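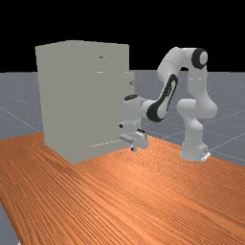

Progress report to the Balogh Fund, October 21, 2024

The Piltska rate-comparison service has now handled 2,198 quotes, of which 1,879 came back with a price a traveller could use. The rest arrived late, or in the wrong currency, which for a currency service is a bit awkward.

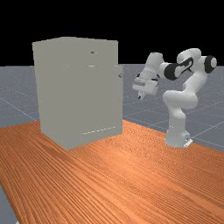 Drekberg, our second rate supplier, joined after a contract negotiation longer than the contract. Its feed refreshes every 138 seconds and has been dull in the best sense.

Money
Spending is within budget. Turkwood charged us a transfer fee on the grant itself, and we have noted the irony in the accounts under bank charges.
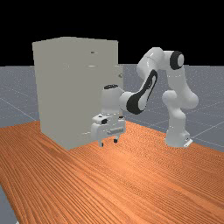
Next steps
Add forint and zloty cash rates by December. Rewrite the fees page, which more than 292 users have told us they can't follow. Imre Kerekes wrote it and takes this well.

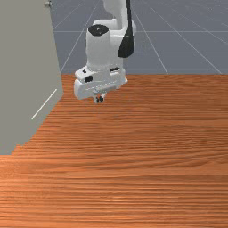 Will the service charge users?
It stays free until the grant ends, and we'll send you pricing options before then.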